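Ticket 464: office tower does not start after cleaning
Site: Nukstead, repair room
Opened: December 2022
Status: open, waiting for part

Problem as reported
The tower came to us from the Mudelthorpe office. The user says that it was cleaned there, and after that the fans turn for 2 seconds and stop. Nothing comes on the screen. There is no beep.

Entry 1
I first tested with another power cord and another wall outlet. The result was the same. Then I unplugged everything, held the power button down to empty the remaining charge, and took off the side panel. I wanted to look at the board and at the connectors near the drive bay, as in October we had a similar tower with a cable not pushed in fully.

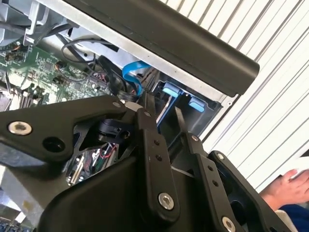
Ticket 464, motherboard and drive bay area, side panel off.

I pushed all the connectors that I could reach. One of them moved a little, so I had some hope. I connected the power again and tried three times, but the fans still stopped after 2 seconds.

Entry 2
Next I tested the power supply alone with the Drateck tester. All the voltages were inside the limits and stayed there during 19 minutes. I consider the power supply good, and I will not order a new one.

I also tried with one memory stick, then with the other one, each in the first slot. No change. For this reason I decided to take out the processor and check the socket. The processor is now in an antistatic box with the ticket number on it.

Please do not close the side panel and do not connect power while the processor is out. The tower should stay lying on its side, with the socket facing up. The graphics card is still in its place, and so is the power supply. 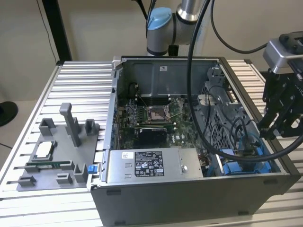

Entry 3
With the magnifier I found two bent pins near one corner of the socket. I did not try to straighten them yet. I asked Majali, our parts supplier, for a replacement board of the same model. They have it, and the price is 50 dollars with shipping. I think this is better than to risk the processor.

Still to do
- Get approval for the 50 dollars from the Mudelthorpe office.
- Check the contacts of the processor before it goes in the new board.
- Put new thermal paste. The old tube is dry, please take the one from the upper drawer.
- Ask the user if the processor was removed during the cleaning. This question was sent already, no answer until now.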